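Speaker Notes: Keeping Shared Office Space in Good Order

Prepared for the regional facilities briefing, Brerkholm Office Services

Opening

Good morning, and thank you for attending. The purpose of this talk is to present the desk and storage standard that Brerkholm adopted in March, to report on its first months of use at the Plovmont and Quintana offices, and to set out what will be asked of the Indstead office when its staff move in July. Please hold questions on leases until the end. Questions on furniture are welcome at any point.

(Pause while latecomers are seated.)

Why a standard was needed

Before March, each office followed its own custom. Plovmont assigned every desk to one employee. Quintana had moved to shared desks but had no written rule on what could be left on them overnight. Cleaning crews at Quintana were told to wipe only the surfaces they could reach, and a good many surfaces could not be reached. Paper records were kept in at least three different kinds of cabinet, and keys to two of those kinds had gone missing.

The standard is six pages long. It replaces all earlier local rules, including the signs taped to the kitchen doors, which should by now have been taken down.

What the standard covers

1. Desktops. At the end of the working day a shared desk is cleared of papers, cups and personal items. Monitors and fixed equipment remain. Anything left out is placed in the lost property cabinet on the same floor and held for 20 working days.

2. Desk racks. Each shared desk may have one open rack at the back of the desktop. Mesh is preferred, as dust can be brushed out of it. Racks are for items in use that day. They are not to be used for archive paper or for food overnight.

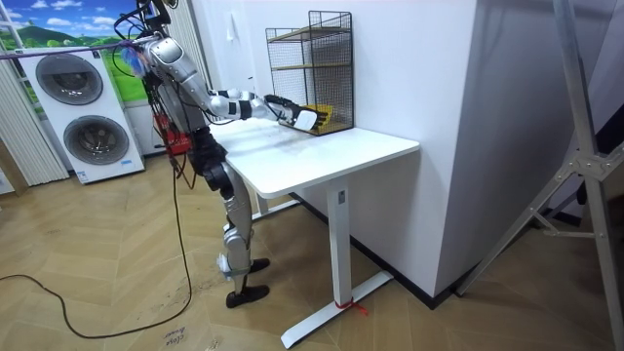

3. Lockers. Every employee who uses a shared desk is issued a locker. Lockers are assigned by department. Requests to change floors go to the office manager in writing, and an answer is given by the end of the following month.

4. Paper records. Contracts, personnel files and safety records remain in locked cabinets. All other paper is to be scanned or recycled. Plovmont recycled over 3000 pounds of paper in the spring, most of it duplicate invoices and outdated catalogs.

(Speaker: mention that the Plovmont loading dock must be booked for any pickup of that size.)

5. Cables and chargers. Chargers that belong to the desk are labeled with the desk number. Unlabeled chargers are treated as personal property and go home with their owner.

Food at the desk

The draft standard banned all food outside the kitchens. Staff at both offices objected during the comment period, and the ban was withdrawn. The present rule allows cold snacks, fruit and covered drinks at any desk. Hot meals are eaten in the kitchens or the courtyard. Fruit peels go in the kitchen compost bins and should not be placed in the small bins by the printers, which are emptied less often.

Quintana has asked whether hot soup in a closed container is a covered drink. It is a meal.

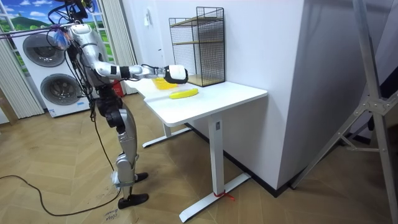

One reader of the draft notes wrote that the fruit rule was sensible on paper but that the compost bins at Quintana are all on the ground floor, so a person on the top floor has a long trip for one apple core. The point is accepted. A second set of bins has been ordered for the upper kitchen and will be in place before the summer schedule begins.

Costs

Each office receives a one-time allowance of $2000 for racks, labels and bins. The allowance does not cover chairs. Chair requests follow the usual purchasing process and should include the form signed by the department head. Unspent money returns to the general budget at the end of the year.

Next steps for Indstead

Indstead will open with shared desks on both floors. The office manager should confirm locker numbers in June and walk the floors with the cleaning supervisor before the first staff arrive. Please do not order cabinets from the old catalog. The keys do not match the current master set.

Copies of the standard are on the table by the door. Thank you. I will now take questions.

Comments

quintana_upstairs
Glad to hear about the second set of bins. Could the notes also say who empties them? Last year the ground floor ones were missed over the long weekend.

M. at Plovmont
The locker section says an answer by the end of the following month. I put in my request in April and am still waiting. Is there a form, or is email enough?

deskless
Does the one rack rule apply to the double desks by the windows? Ours has two people and we were told to take one away.

Facilities Desk
Email is enough for locker requests. Double desks may have two racks. The wording will be corrected in the next edition.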